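From: Leandro Riquelme
To: trornham-bookbinding list
Date: 9/7/22
Subject: Re: Re: flattening warped covers

Ademir Xavier wrote:

> Has anyone had luck getting a warped board to lie down again without
> taking the whole case off? Mine sprang up over the summer and now the
> book looks like it is trying to catch flies. I have had it under weights
> for 2 weeks. It goes flat, I take the weights off, and by breakfast it
> has changed its mind. I would rather not rebind. Any advice welcome,
> including "give up."

Ademir,

Give up is always available, but I'd leave it for last.

Weights alone won't do it if the pull is coming from inside. Have a look at the endpaper. If whoever cased the book used a thick wet paste on one side and nothing much on the other, the board will curl toward the wet side as it dries and then stay loyal to that shape for the rest of its life. I have made this mistake on 3 books in a row, using the same jar of paste, and blamed the boards each time. The boards were from Sesier and were perfectly good. I wrote them a letter. They were very polite about it.

What has worked for me is putting a slightly damp blotter against the outside of the board (damp, as in you have to think about whether it's damp), a sheet of plastic behind it to protect the pages, and then the whole thing between dry boards under weight. Change the blotter after an hour for a dry one. Then leave it alone for longer than you want to. Try a corner first if the cloth is dyed, or you will own a flat book and a colorful table. 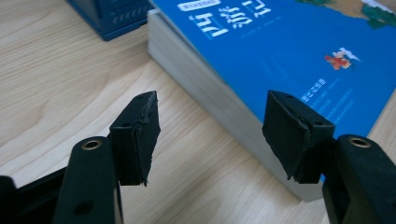

Yoga Latuheru wrote to me off list that the blotter trick is fine for paper and most cloth but a bad idea on anything coated, where the damp just sits on top and then goes looking for the nearest seam. Yoga's method for those is to work from the inside only, by pasting a new sheet over the old endpaper with the grain running the same way as the board, and letting that do the pulling. I haven't tried it. It sounds right, and it also sounds like an evening.

On grain, for the newer people: head to tail, everything, every time. Arif Purba gave us a whole talk on this in April and I still cut a stack of liners the wrong way the next morning – all 5 of them.

One more thing. Check where the book lives. A shelf on an outside wall, or over a radiator, will undo whatever you manage at the bench. Sohail Mohmand moved his Skadska atlases to the hall closet and says they have behaved ever since, though he now has to keep his coats in the study.

Let us know how it goes. I have spare blotters if you want some.

Leandro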